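Adding a Flidon IP camera to a Durnwood recorder

Posted 10 February 2021 by Bendik Eklund

These steps cover the Flidon bullet and dome cameras with a wired network port. The menus on the Durnwood recorder are the same for the four-channel and eight-channel models. You need a network cable, a computer on the same network, and the admin password for the recorder.

Step 1. Power the camera and connect it to the switch

Plug the camera into a PoE port on the switch. If your switch has no PoE, use the 12V adapter and run a separate network cable. Wait two minutes for the camera to start. The link light on the port should be green and blinking.

Do not plug the camera into the back of the recorder yet. The recorder hands out its own addresses on those ports and you will not be able to reach the camera from your computer.
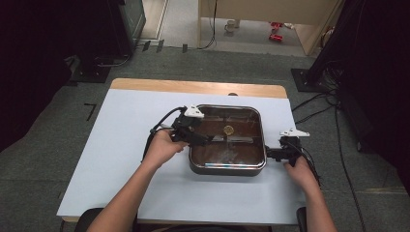 Step 2. Find the camera and set a password

Open the Mamimach search tool and click Refresh. The camera shows up with the status Inactive. Select it, type a new password twice, and click Activate. Use at least eight characters with letters and numbers. The camera will not stream until this is done.

Step 3. Give it a fixed address

Still in the search tool, uncheck DHCP and enter an address outside the range your router uses. Write it down. Leave the subnet mask as it is and set the gateway to your router's address. Click Save and wait for the camera to come back in the list.

If you have more than one camera, do them one at a time. Out of the box they all have the same address and they will conflict.

Step 4. Add it on the recorder

On the recorder go to Menu, Camera, IP Channel, Add. Enter the following:

Protocol: ONVIF
Address: the one you wrote down
Port: 831
User name: admin
Password: the one from step 2

Click OK. The status column should change to Online. If it says Wrong Password, stop and check it before trying again. Five bad tries will lock the camera for half an hour.
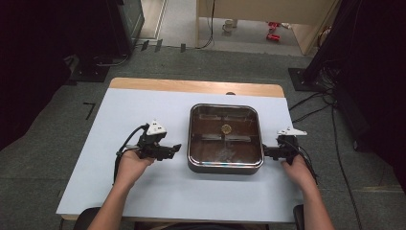
Step 5. Set the streams

Open Record, Parameters. Set the main stream to H.265 at 15 frames per second. Set the sub stream to 500 Kbps, which is enough for the split view and for phones. Click Apply on each tab, as the recorder does not save both together.

Step 6. Check night mode

Cover the light sensor on the front of the camera with your thumb. The picture should go black and white and you should hear a click from the filter. If it stays in color, set Day/Night to Auto under Image.

Zodwa Du Plessis wrote in to say that older Nkosi cameras can be added the same way, but motion alerts only work with firmware version 2 or later.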